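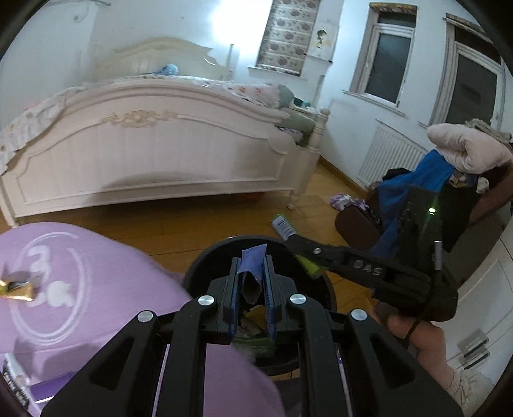

Fig. 3. Blue pads on the fingers, crumpled paper between them, bin underneath.

Okay, week three, grip! I build at home, so my notes come with bedroom furniture. Crumpled paper is my favorite thing to practice on – it's light, it squashes, and no two balls are the same shape. Squeeze just enough to hold it, then open both fingers over the bin. Recep Tekin asked about bare fingers. Try both (pads on, pads off) and write down every drop. Bring your linkage screws next time, we're fixing Brendan's wobble first.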